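Print this page | E-mail this page

Sports Photography, Handout 3: Working a Team Event
2018-02-14

Be suspicious of the word "access." The Brarkberg alumni game promised it, and what I got was 2 innings behind a fence. Read the credential letter before you pack, and ask who owns the files.

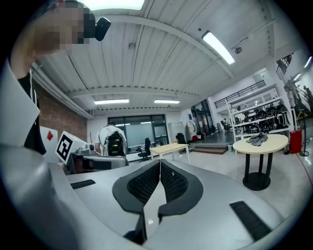

Clients will tell you the ballpark light is "great." Go and look. Under a stadium roof at noon, caps turn every face into a black hole, and no preset fixes that. White clothes are the other trap. A wide white collar over a black top, as worn here, is the same problem you'll have with home uniforms: meter for the white, then check whether the dark part held.

Long lenses are oversold too. I don't believe most of what the Wandar brochure claims, and I shot 90 frames with one to find out.
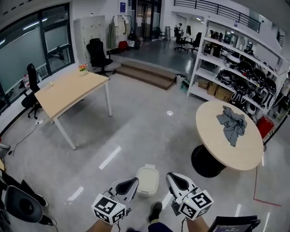

Borrow one before you buy. For October, bring 3 prints from a single game, uncropped. "The action was too fast" won't be accepted as a caption.

Uliana Dovhaniuk

0 comments | 2 shares
Contact | Back to top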